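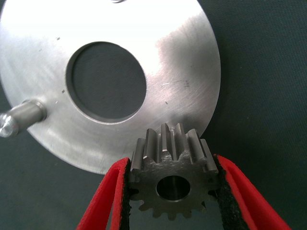
Cutting Day at Osier Street

Last updated: 6/14/21

Search this site Search Go

I've been cutting my own record shelves out of my budget for years, so of course I came home from the Trurnola swap with 2 crates of polka LPs and nowhere to put them. Worth it! The Bondarchuk family cleared out their basement (300 records, most still in their sleeves) and let everything go for a dollar apiece.

If you missed it, the next swap is in July, same hall, and I'm told there'll be more 45s this time. Bring cash and your own bags. Khrystyna-Mariia Derkach will be at the door taking names for tables, so grab her early if you want one by the window.

I'm still hunting for the second Clastus album, the one with the accordion waltz on side two. Got a spare? I'll trade you just about anything, polka included.

Comments

dustysleeve: My aunt had that Clastus record. I'll ask her.

marge_k: Is there parking behind the hall or only on the street?

tonearm: Put me down for a table please, and save me some polka.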